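Liebe Listenmitglieder,

entschuldigt bitte, dass ich erst heute antworte, der März war bei uns voller Prüfungen, und ich wollte die Frage nach dem Stipendium in Ruhe beantworten.

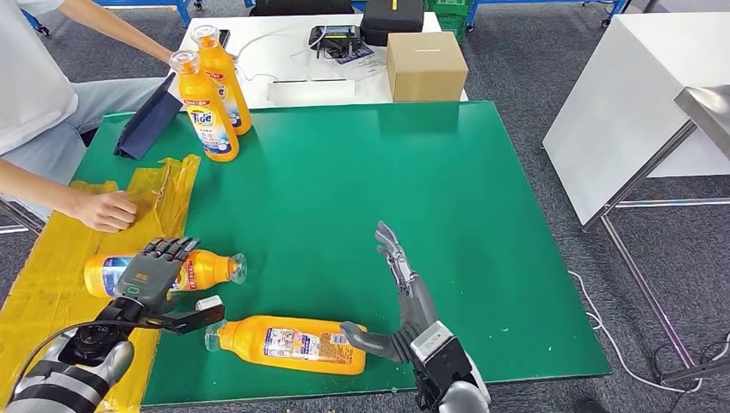 Rubrik: Förderung und Gastaufenthalte

Auf der Liste wurde geschrieben:
> Weiß jemand, ob das Arellano-Stipendium auch für
> Promovierende offen ist, die schon im dritten Jahr sind?
> Und muss die Betreuungszusage aus Buston gleich mit
> in die Bewerbung?

Ja, es ist offen, und ich möchte euch wirklich Mut machen! Ich war selbst im dritten Jahr, als ich nach Buston ging (Völkerrecht, mit einem viel zu breiten Kapitel über Wasserrechte), und habe dort so freundliche Kolleginnen und Kollegen getroffen, dass ich noch heute gern hinfahre. Gezahlt werden 1.586 Euro im Monat, dazu einmalig 600 Euro für die Reise. 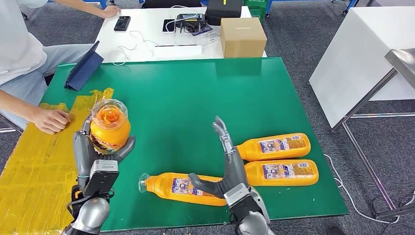
Die Betreuungszusage könnt ihr nachreichen, allerdings höchstens 5 Wochen nach Bewerbungsschluss. Schreibt trotzdem früh hin, das Sekretariat antwortet zuverlässig, nur eben gemächlich. Das Exposé soll auf Englisch sein, der Lebenslauf darf deutsch bleiben.

Wer ein Zimmer sucht: Im Gästehaus Tidwood wohnt man schlicht, aber nah an der Bibliothek, und die Küche ist abends ein richtiger Treffpunkt.

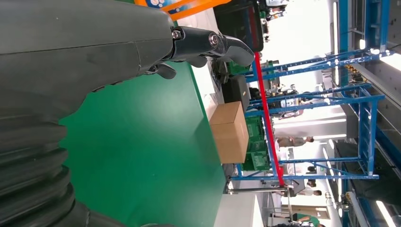

Für die Literatur lohnt sich außerdem die Sammlung Prarnidum, deren Katalog leider nur vor Ort vollständig ist. Ich habe mir damals 158 Signaturen von Hand abgeschrieben und kann die Liste gern weitergeben, wenn jemand zu ähnlichen Themen arbeitet. Meldet euch einfach direkt bei mir, auch mit halbfertigen Exposés, ich lese so etwas wirklich gern.

Herzliche Grüße aus dem Institut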